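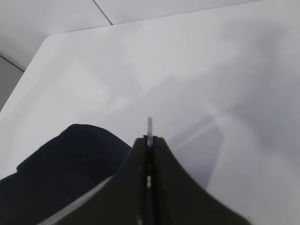
The gripper at Trasby, fingers closed on a thin, see-through piece with a hint of lavender to it.

I had been meaning to visit the Trasby shared workshop since November, and on Aug 10, 2021 I finally got myself there (two buses and a fair old walk up from Hilside, but a lovely one). Obinna Chukwu met me at the door with tea and took me straight over to the arm he has been building with a few of the other members. They call it Ko. He has put over 212 evenings into it, bless him, and he'll happily talk you through every one of them!

What I liked best was the view from the wrist camera, with those two dark curved fingers coming to a point over the big white table. Obinna says thin, flat things are the hardest to pick up, and he has redrawn the fingertips more times than he cares to admit. Visitors pay 30 pence for the tea.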